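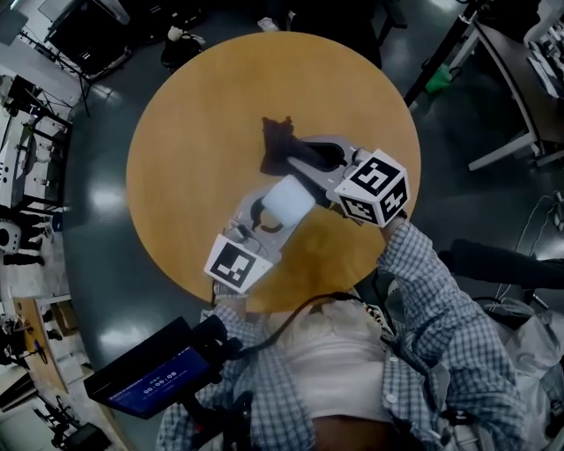
The Lernik Handling Kit was submitted for appraisal in September by its makers, Rarnico, and the duty of appraising it fell to Felicidad Soriano of the Merrick Office of Fair Description. The Office did not concern itself with whether a product was good. It concerned itself with whether the product was what its leaflet said it was, and in this case the leaflet said that any adult, after 2 hours of instruction, could record cloth handling to a standard from which a machine might learn. The first trial was accordingly made with a brown cloth, left in a heap on a round wooden table, and an operator in a checked shirt who held the gripper in both hands and brought its two grey fingers down towards the cloth. The display at his side read 00:00:08 when Miss Soriano made her first note. She wrote: "The operator is holding his breath."

She considered striking this out. The form provided a box for the condition of the kit, a box for the condition of the cloth, and no box for the operator. She left the note where it was and initialled it.

Rarnico's leaflet promised 1000 recordings before the finger pads need be changed. The Office's rules required that such a promise be tested in full, and so the work continued through the week, in sessions of 60 minutes, with a rest between each. The operator lifted the cloth, laid it flat, folded it, and heaped it up again. Miss Soriano sat with the form on her knee and observed that the straps were comfortable for the first session and less so for the third. She recorded that the cable was of adequate length for a person of ordinary build.

By the Thursday she had begun to notice matters on which the leaflet was silent. The operator no longer looked at the gripper. He had come to treat the cloth with a certain courtesy, smoothing the far corner before the near one, as her own mother had done with altar linen in Drostton. She asked whether he had been instructed to do so.

"No, madam," he said. "It goes better that way."

"Will the machine do it too?"

"I should think it will have to. It has only got me to go by."

Miss Soriano wrote to Rarnico that evening, asking whether the habits of the operator formed part of the product and, if so, whether they ought to be described. The firm replied promptly and with every politeness. The kit recorded what was done – it expressed no view on the manner of doing it.

The final recording was completed on Friday, shortly before the building closed. The pads were worn but sound, and the claim was upheld. In the space for further remarks, Miss Soriano stated that purchasers should take care in choosing whom they asked to wear it. She then folded her copy of the form, far corner first, and put it in the tray for the morning post.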